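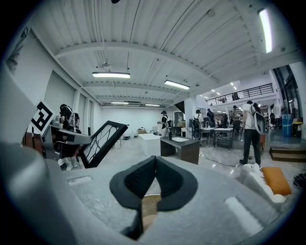
It is the light that people complain about first, the manager of the Kollow hall told us before we had even taken off our coats. Tenants come from small offices with a lamp on each desk, and then they stand under a high white ceiling and do not know where to look.

October, text by the Trình editorial desk

We met her on a Saturday, when the hall in Ekthorpe is quieter. She has managed it for six years. The building was a storage place for garden furniture, and now the floor is rented in parts to people who need space and cannot pay for a whole building. The main room has 500 square meters.

"The ceiling was the reason we took it," she said. "With a low ceiling you hear every conversation. In this room the sound goes up, and some of it stays there." The corrugated panels and the crossbeams were gray from dust at that time. They were cleaned and painted white, and this work took longer than the contract for the rent.

We asked why the pipes and cables were left open. She answered that it was first a question of money. Later the electrician asked her never to cover them. "He can follow a cable with his eyes from the wall to the lamp. If I close the ceiling, he must open it again, and I pay two times."

The long fluorescent lights are a more difficult subject. One offer to replace all of them came to 2270, without the lift, and she put it in a drawer. She changes them in groups now, beginning with the places where somebody works every day. In the back part it is enough to see where you walk.

"I know they are not beautiful," she said. "But under them I can find a small screw on the floor."

The winter is what worries her. Warm air collects below the panels, and the people stand on a cold floor. Last year heating was 41 percent of all costs of the hall. A firm from Sarkska proposed slow fans, and she wants to visit a hall that already has them before she signs. "On paper every fan is silent," she added.

For new tenants she has only a short list of rules. Walkways stay free, bags do not stay on the floor, and nothing is hung from the beams without a written permission. The last rule came after a banner - she did not want to say whose banner.

Home | Places | Work | Interviews | Contact

3 comments

Reader in Sarkska
We have slow fans since two winters. They are not silent, but you forget them after a week. Ask for the control on the wall, not the one with the phone.

Old tenant
I rented there before the painting. You could write your name in the dust on the beams. Is the side door still so heavy?

Guest
What does a small part cost per month? I would need only a table and one socket.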